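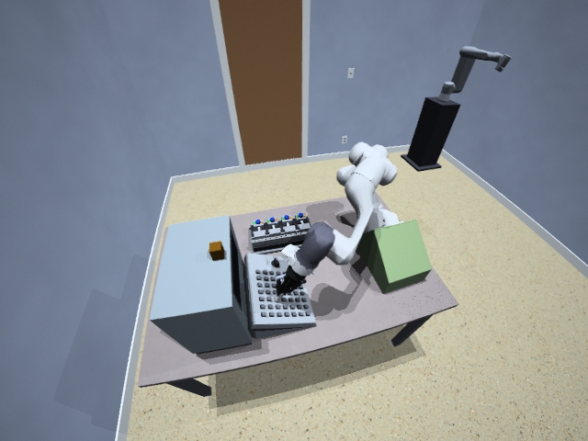

Does a messy room really make you ill? And other things people say about dust

You have probably heard that dust is mostly dead skin. Somebody's older brother says it, and then everybody at the table stops eating their crisps. It is a great fact. The trouble is that it is probably wrong, or at least much too simple.

So let's be a bit suspicious and have a proper look.

What is dust, then?

Dust is any dry stuff in tiny enough bits to float about for a while before it lands. That's a loose sort of word, a bit like "rubbish". What is in it depends on where you live and who lives with you. In a house you might find bits of thread from clothes and carpets, soil that came in on shoes, pollen, soot, crumbs, hair, pet fur, specks of paint and, yes, some skin.

How much of it is skin? You may read a very exact figure on a website. Ask yourself how they got it. Did they test one house or hundreds? Did it have a dog? Was it next to a busy road? A house on a farm and a flat on the tenth floor will not have the same dust, so one number can't be right for both. When scientists do look closely, a good deal of it often turns out to have come from outdoors.

Does dust come from space?

A little bit does. Tiny grains from space fall on the Earth all the time. But if somebody holds up a pinch of fluff from under the bed and tells you it is stardust, ask how they know. You would need a microscope and a lot of patience to find a space grain, and you would almost certainly pick up plenty of ordinary grit first.

Why can you see it in sunlight?

Sunbeams don't make dust. It was floating there all along. Bright light bounces off each speck and into your eye, and if the wall behind is darker, the specks show up well. Try it with a torch in a dim room. Then switch the big light on and watch them "vanish".

Are dust mites biting me?

No. Dust mites are real, and they are too small to see easily. They eat flakes of skin and they don't bite people. Their droppings can make some people sneeze or wheeze, and that is a real problem if you have asthma or an allergy. Plenty of other people never notice them. You may have heard that a pillow gets twice as heavy because of mites. I have never seen anyone show the weighing that proves it.

Test it yourself

You need two pieces of clear sticky tape, some white card and a magnifying glass.

Press one piece of tape on a shelf and stick it to the card. Do the same with the other piece on a windowsill. Write down where each one came from before you forget. Now look at both through the glass.

Are they the same? Can you see threads, and do they match anything in the room? Try again on Thursday in a different room.

Be careful what you decide afterwards. Two bits of tape can tell you about one shelf and one windowsill. They can't tell you about your whole street. And if something looks like skin, it might be, or it might be a crumb of toast.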